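The short version, for anyone who has rung me at tea time: to borrow a wheelchair, commode, bath seat or anything else from the Nusalmont equipment cupboard, you fill in the form, book a slot and turn up with a car that the thing will fit into. It's the last part that goes wrong. The long version follows.

## Before you ask for anything

Measure. I know you have a good eye. Everybody who has ever driven home with a bath board wider than the bath had a good eye.

You'll want these written down:

- the narrowest doorway in the house, measured between the frames with the door open (the door itself takes up more room than you think)
- the height of the bed and of the favourite chair, from the floor to the top of the squashed cushion
- the inside width of the bath at the rim
- the height of the person's wrist crease from the floor, shoes on and arms hanging, if it's a walking stick or frame you're after

If a physiotherapist or occupational therapist has already been round, use their numbers and ignore your own. They do this for a living and they've met your sort of doorway before.
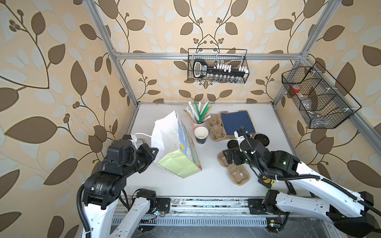

## Filling in the form

The form has 2 pages. The first asks who is borrowing and the second asks who is going to use it, and these are often different people. Please don't put "Mum" in the name box. We have a great many Mums on file already.

1. Write the item you need in plain words. "The thing for getting off the toilet" is fine and we'll know what you mean.
2. Give the user's weight. Nobody enjoys this box, but frames and commodes have a limit on the label and we can't guess.
3. Put down a phone number that somebody answers.
4. Say how long you need it. "Until she's better" is a perfectly human answer, but put a month as well. June, say. You can always ask for longer.

Hand it in at the desk or push it through the door. Jennylyn Buenaventura goes through the forms and rings back within 24 hours, unless you've written your number in that pale pencil from the bottom of your bag.

## Collecting it

Slots are in the morning. Clear the boot first – golf clubs, dog blanket, the bag of bottles you've been meaning to take to the tip since spring.

A folding wheelchair goes in flat with the footrests off. To fold it:

1. Put both brakes on.
2. Swing the footplates up and lift the footrests off their pins. Put them somewhere you'll remember.
3. Take the cushion out.
4. Stand at the side, get hold of the seat fabric in the middle, front and back, and pull straight up.

If it won't fold, the cushion is still in. If the cushion is out and it still won't fold, come and find Rosario Valentini, who will do it with one hand and say nothing, and you'll have to live with that.

Raised toilet seats travel in a bin liner. They're cleaned before they go out, but people seem to like the bin liner.
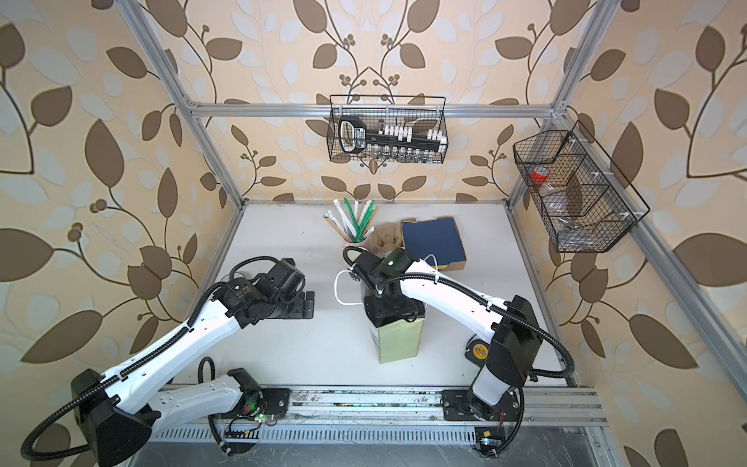
## Setting it up at home

Do this before the person needs it, preferably when nobody is waiting to sit down.

- **Walking frames:** the legs adjust by push-button. All four should click out at the same hole. Count the holes on each leg, then count them again, as one is always lying.
- **Commodes:** press down hard on both arms before anyone else does. Any rocking means a leg is on the wrong setting or your floor isn't level.
- **Bath boards:** the brackets underneath should be tight against the inside walls of the bath. If the board slides when you shove it, it isn't ready.
- **Rubber feet:** look at the bottom of each one. If the tread has worn smooth, ring us for a new one.

Pick up the rugs. All of them, including the nice one.

## Bringing it back

Wipe it down with warm soapy water and dry it properly, then check you've got every piece that went out. Footrests are the usual absentees. Try behind the sofa, then the garage, then your brother's.

Tie the loan tag back on where you found it. If the tag has vanished, tell us the name on the form and we'll look it up. Please don't leave anything on the step outside hours, however good your reasons, and don't pass it on to a neighbour without telling us. We once chased a shower stool through 5 households, and the last of them was keeping a fern on it.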